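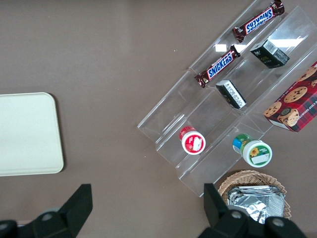
Mélanie Pelletier

Hello everyone,

Sorry to be slow getting back on this, October has rather run away with me. I've copied in the question from earlier in the month so those who joined us lately can follow along.

> Does anybody have a good way of setting out the snacks for the
> reading afternoons at Arkby? Last time it was all in one big heap
> on the table and the small things got lost under the biscuits.
> Also, are we doing sandwiches again or is that too much bother?

Well, I am a great believer in the clear acrylic stand with the little steps. Mine has thin dividers between the shelves, and it does keep things from sliding into one another. I put the Snickers up on the top tier, as they are long and lie quite happily there, then the small black boxes on the next one down, and the little round tubs on the lowest, on their sides with the lids facing out so people can see what they are picking up. The chocolate chip shortbread in the red plaid box is the awkward one! It is bigger than everything else and I have never found it a proper home, so it just goes across the corner. If you have a second stand, give it one to itself.

As for the sandwiches, yes please, let's carry on. I would keep them well away from the sweets, in a round wicker basket, and leave every one in its wrapping until it is wanted. 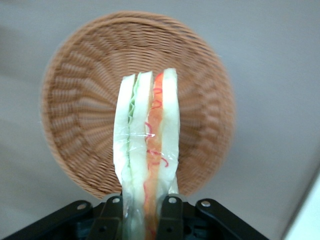 I like the ones on white bread with the crusts off and a bit of lettuce, and they look much nicer with the cut side showing – you can see the filling without having to pick up all nine and turn them over, which my own family does without any shame at all. A napkin in the bottom of the basket is a nice touch if you have a clean one, though I generally forget.

I can bring my stand and 2 baskets next time, provided somebody gives me a lift from the Gandance end. Could whoever has the long tablecloth let me know?

Warmest wishes to you all,
Mélanie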